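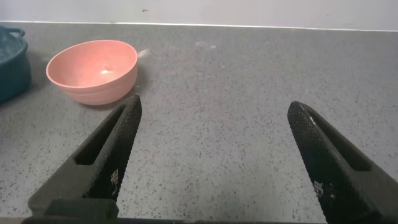 The open gripper at the counter during the September open day in Dallonham, with the pink bowl near its left finger.

Kulap Saengthong starts the afternoon session by telling visitors where to stand. The kitchen bench at Nivik's workshop is short, and 21 people have signed up to watch the arm clear it.

The job is called Cleltlow, after the street where the company had its first office. The arm has to pick up a bowl, carry it to a rack and come back for the next item. Saengthong has run the routine 3761 times since the project began and keeps a log of each try.

"People expect the carrying to be hard," she says. "Most of our trouble is in the last inch before the fingers close."

The fingers are black, with a fine diamond pattern on the gripping faces and a long slot in each one. Visitors pass a spare pair around before the run. Elsie Brunton, who drove 28 miles from Sang with her son, asks if the pattern wears down. 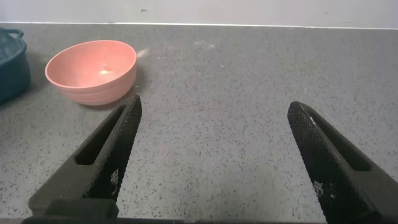
It does, Saengthong tells her. A pair lasts 910 picks on the current settings, and then the grip on smooth rims starts to slip. The team changes both fingers together — a new one paired with an old one pulls the bowl to one side.

Brunton also wants to know how the arm chooses where to take hold. Saengthong brings up the wrist camera view on a laptop and points to the rim. The software looks for a stretch of edge with clear space on both sides, and a pot standing close by can rule out part of it.

The next session begins at 4 p.m., and visitors can book a place at the front desk.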